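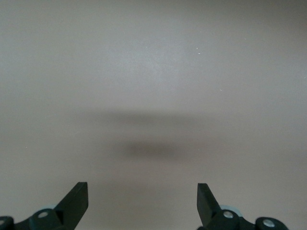 A plain grey surface and a soft shadow.

Cover the table first! Brown paper for messy jobs

If I could press one habit on everyone who glues, paints, polishes or pots up seedlings indoors, it would be a roll of brown paper kept by the table. I bought mine for 4 pounds at the hardware shop in Flistgate and I've become a complete bore about it (my sister has asked me to stop).

Newspaper is fine until you get it damp, and then the ink comes off on your hands, your cuffs and whatever you were painting. Old sheets let glue straight through. Brown paper is stiff enough to stay put, and you can scribble measurements on it as you go, which I do constantly!

Cut the piece longer than the table so that a good hand's width hangs over each end. Lay it with the curl facing down. Masking tape goes underneath, on the frame of the table and never on the varnish. I learnt that on my mother's sideboard one November and the mark is still there.

For wet work, put down two sheets and slip an old shower curtain between them. The top sheet can be peeled away when it gets soggy and you carry straight on with the one below. Lovely!

Creases are easy. Iron the paper on a low setting, no steam, with a tea towel over it. For a roll that has been standing up in the cupboard for ages, roll it the other way round a broom handle and leave it overnight.

Candle wax and shoe polish will soak through in the end, so those are jobs for a tin tray on top. PVA is much kinder. Let it dry and your work usually lifts off with a little twist, especially if you've rubbed that patch of paper with the stub of a candle beforehand.
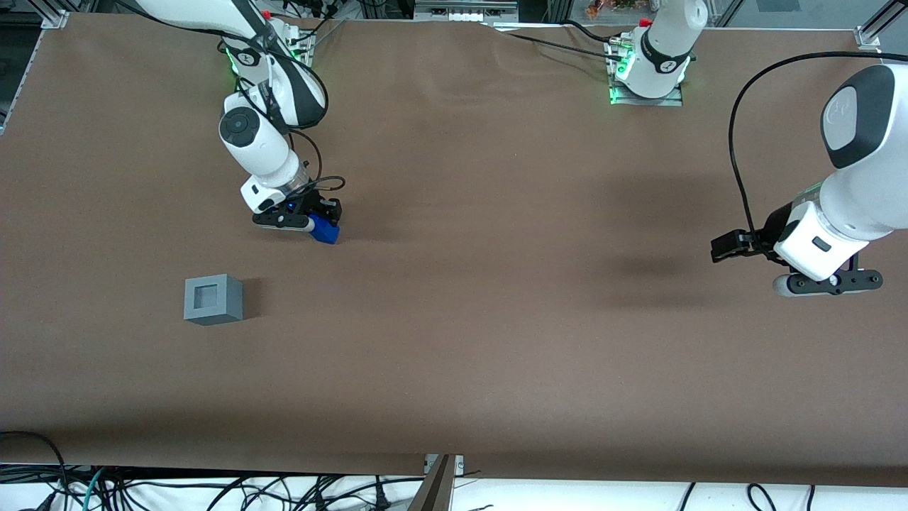 Ott Kuusk writes that he never tapes his down at all: he lays a steel ruler along each end and says the paper stays flat enough for model kits, though he does go back to tape for anything involving sandpaper.

Rulers! I tried it the same evening with two old baking tins and it held very nicely. Used sheets, if they're clean of paint and polish, can be torn up for the compost heap, and the cleaner bits make good drawer liners.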